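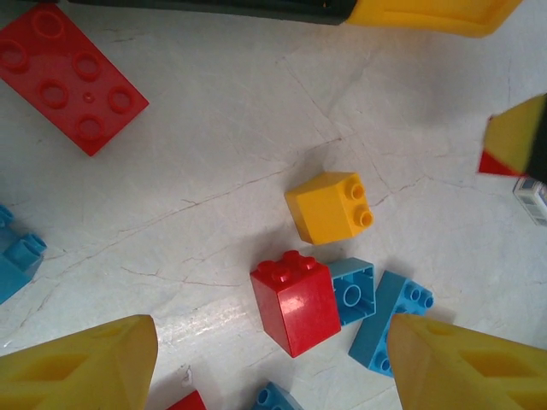 Section 4. Setting Up the Gretum Bench Centrifuge

Read this section completely before you connect the power. The work takes less than one hour if the bench is already prepared. Steps marked with "Caution" concern your safety or the life of the rotor.

4.1 Choosing the place

1. Select a bench that is rigid and does not move when you lean on it. Benches on wheels are not permitted, also when the wheels are locked.

2. Leave free space on all sides of the unit. The air outlet is at the back and must not face a wall directly.

3. Keep the unit away from direct sun and from heating blocks, ovens and water baths.

4. Check that the power switch can be reached without passing your arm over the lid.

Note: The Gretum should not share a bench with an analytical balance. The vibration is small, but it is enough to disturb the reading. 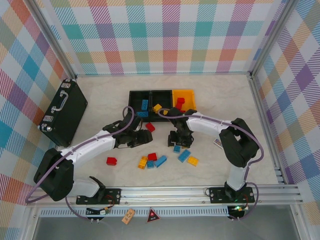
Enclosed workspace with patterned panels and a front rail.

4.2 Leveling

1. Place the unit on its four feet. Do not put a mat or paper under it.

2. Put the supplied bubble level on the flat area behind the lid hinge.

3. Turn the two front feet until the bubble is inside the ring. The rear feet are fixed and cannot be adjusted.

4. Tighten the lock nut on each front foot by hand, then look at the bubble again. Tightening often moves it a little, and you may need to repeat step 3.

4.3 Removing the transport lock

Caution: Never switch on the motor with the transport lock in place. Damage from this cause is not covered by the warranty.

1. Connect the power cord and switch on. The lid opens only when the unit has power.

2. Press LID and open the lid fully.

3. Switch off and unplug the unit.

4. Remove the 2 red screws at the bottom of the chamber with the hex key from the accessory bag.

5. Lift out the foam ring. Keep the ring and the screws — you will need them if the unit is ever sent for service.

4.4 Installing the rotor

1. Wipe the motor shaft and the rotor bore with a dry, lint-free cloth.

2. Lower the rotor straight onto the shaft. Turn it slowly by hand until the pin drops into the slot.

3. Tighten the rotor nut clockwise with the rotor key. Then pull the rotor gently upward. It must not move.

4. Take the key out of the chamber.

Caution: Use only rotors with the Leone mark on the underside. Other rotors may fit the shaft but are not tested at full speed.

4.5 First run

1. Connect the power again and close the lid until you hear the lock.

2. Run the empty rotor at 1000 rpm for one minute. A soft, even sound is normal.

3. Increase the speed to 4000 rpm and let it run for five minutes.

4. Press STOP and wait until the display shows 0 before you open the lid.

If the display shows error 154, the unit has detected imbalance. Switch off, repeat the leveling in 4.2 and check that the rotor is seated. If the error comes back with an empty rotor, do not continue. Write to Polholm Service, attention Azra Janevski, and give the serial number from the rear plate.

5. Fill in the installation card with the place, the name of the operator and the rotor number. Keep it with this manual.

Note: After the first week of use, check the rotor nut and the bubble level again. New feet settle slightly under the weight of the unit.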